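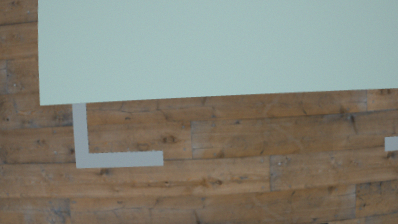
4. Your first scene in Grukeo

Grukeo ships with one practice scene, and you should run it before you let the Muñoz arm near anything you paid for. The simulator uses the same motion files as the real arm, so a mistake made here is the same mistake you would have made on your workbench, minus the dent. Open the program and leave the view as it loads. The L-shaped gray piece just under the lower-left corner of the green panel is your part for this chapter, and the weathered planks behind it are the default background. Other backgrounds can be had in the View menu. None of them will improve your aim.

Have Chapter 3 finished before you start. If the light on the Druken control box is still blinking amber, it isn't finished, however strongly you feel that it is.

4.1 Loading the scene

1. Turn on the computer, then the Druken control box. In the other order the computer decides the box is a printer and offers to install it.
2. Start Grukeo and sign in with the license number on the inside of the kit lid.
3. Choose File, then Practice, then Bracket on Planks.
4. Wait for the progress bar. It stops at 54 percent for a while. Leave it alone.
5. Check that the title bar says SIMULATED in capitals. If it says LIVE, go straight to 4.5.

Note: The practice scene needs 2259 MB of free disk space. Grukeo checks for this after loading the scene, which is the wrong time to check, and Tirta Harahap on the software side has been told.

4.2 Teaching the outline

The arm can't pick up a part until it knows where the part stops and the rest of the world begins.

1. Click Teach, then Outline.
2. Click once on each outside corner of the L-shaped piece. Include the square-cut tip at the right-hand end of its long lower arm. People forget the tip.
3. The upright arm runs up to the bottom edge of the green panel. Stop your outline at that edge. Grukeo will not accept points placed on the panel, and it says so with a noise.
4. Click Close Shape. A dotted line appears on top of the part.
5. If the dotted line has included a plank, click Undo and start over at step 2.

Note: The knots and dark flecks in the wood sometimes attract the automatic edge finder, which is easily impressed. Switch it off under Teach, Options, Snap to Edge. You can switch it back on for plain backgrounds, where it behaves itself.

Note: There is another light-gray piece at the far right edge of the view, only partly showing. Don't outline it. Grukeo will let you, and it will then guess the rest of the shape with great confidence. To work on it, pan the view first.

4.3 Setting the grip point

1. Click Teach, then Grip.
2. Place the marker on the horizontal arm, well clear of the inside corner. The fingers need room on both sides.
3. Set Finger Width to Auto.
4. Set Force to Low. Yes, even if you bought the big fingers.
5. Press Preview. A ghost of the gripper closes on the marker and opens again.
6. If the ghost turns red, it has met something solid. Move the marker away from the panel and press Preview again.

Caution: Don't grip the upright arm close to the green panel. In the simulator this costs you a red message. On the workbench it costs you a set of fingertips, order code 239, sold in pairs and never in stock on a Sunday.

Rosimeire Portela, who answers the support line at Sendstead, asks us to add that the ghost gripper is a drawing. It can't be stuck. If you believe it is stuck, close the Preview window.

4.4 Running the move

1. Click Run, then Slow. The Fast button is grayed out until you have completed three slow runs without a collision. There is a way around this, and we're not printing it again.
2. Keep a finger near the space bar. It pauses everything.
3. Watch the approach from the side as well as from above (press V to change the view). A path that looks fine from above can be passing through the planks.
4. When the run ends, read the report. The lines you care about are Contact, Lift and Release. The line called Elegance was added by a summer intern and has no effect on your warranty.
5. Save the motion under a name you will recognize later. "Test," "test2" and "testfinal" are taken in most households by the end of the first week.

If the part stays where it was and the gripper leaves without it:
– Check that Force isn't set to Zero. It resets to Zero after an update.
– Check that the grip marker is on the part.
– Repeat 4.3 from step 2.

If the part goes up and never comes down, Release has been left unticked. The part is now somewhere above your scene. Choose Scene, Reset, and it will come home.

If the report shows error 2626, the Druken box and Grukeo are running different versions. Update the box first. Updating Grukeo first also works, but it adds an evening.

4.5 Moving from SIMULATED to LIVE

Caution: From this point the arm on your bench will move. It doesn't know about your coffee.

1. Clear the full reach of the arm. The reach is marked on the paper mat in the kit, and it is bigger than you were picturing.
2. Place your real part on the mat and outline it again, following 4.2. Do not reuse the outline from the practice scene. Your part is not where that one was.
3. Plug in the red stop button and press it once to test it. The Muñoz arm should go limp at the shoulder. Support the forearm with your hand while you do this, or it will lie down on whatever is nearest.
4. Twist the stop button to release it.
5. In Grukeo, click the word SIMULATED in the title bar and hold for a count of five. It changes to LIVE and the border of the window turns orange.
6. Click Run, then Slow.

If you arrived here from 4.1 because the title bar already said LIVE, click the word and hold it until it says SIMULATED, then go back to step 3 of that section. Nothing has moved yet unless you pressed Run. If you pressed Run, see Chapter 9, Spare Parts.

Earlier printings of this guide left out step 3. Our thanks to Ngozi Haruna and Lovisa Lie, who wrote in separately about it, and in similar language.

Continue with Chapter 5, Stacking, once you have three clean LIVE runs saved.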